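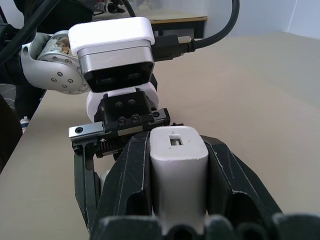 10 April 2021

Bimanual plug task, continued. Today was for the regrasp question: does it help to have the policy predict which arm is holding and which arm is acting, as an extra output, or is the plain two-arm action chunk enough? Brahim thinks the extra head is a waste. I am less sure.

Setup is the same as in the Furnard write-up. Power strip with the blue sockets, white charger block, white plug. Wrist views from both arms plus the head view, all going into the one encoder. Actions are joint targets for both arms and two gripper openings. Chunk length 100, unchanged from last time so we can compare.

Two versions trained on the same demonstrations:
A — plain chunk, no role output.
B — chunk plus a role label per step (left holds, right holds, both free). Bouchra labeled the role changes by hand from the gripper openings and the head video. She says the "both free" stretches are the ones she had to go back over, and I would treat those labels as soft.

What I saw on the arms:

A reaches well. It goes wrong late, when one arm has the strip and the other is coming in for the plug. The holding arm drifts a little toward the other one, as if it wants to join in, and the strip turns under the fingers. Mostly a small turn, but the sockets then sit at an angle that the demos hardly cover.

B keeps the holding arm much quieter. The price is a pause at each role change. In 3 of the rollouts the pause got long enough that I stopped the run myself. Logged as failures, though Mostafa wants them kept apart as timeouts. Fine, added a column.

Checked whether the pause comes from the labels. Shifted the role changes 5 steps earlier and retrained only the head. The pause gets shorter and does not go away. So part of it is labeling and part is something else, maybe the averaging across overlapping chunks right where the role flips. Hatem had the same guess before I told him the result.

Wrist views matter more than I expected. With the wrist of the acting arm masked, B is nearly useless on the plug and still OK on holding the strip. With the holding wrist masked I could see no clear change. Two rollouts each, so don't quote this.

Fingers: the pads on the grippers are getting slick on the white housings. Fouad has the Zimano tape, will ask him before cutting new strips. If we change the pads we have to redo A as well, otherwise the comparison is off.

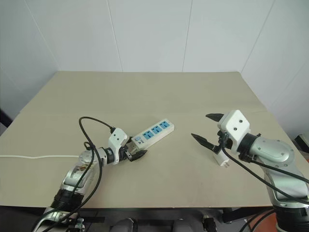

Start poses for the next batch: vary the angle of the strip more, keep the cord on the left. When the cord ran across the middle the right arm caught it and I lost the run.

To do
- Retrain B with chunk averaging off near role changes
- Second pass on the "both free" labels (Bouchra, me)
- Ask Fouad about tape
- Move the logs to the Tiltunell drive, it is filling up here
- Decide with Brahim by May if B goes in the draft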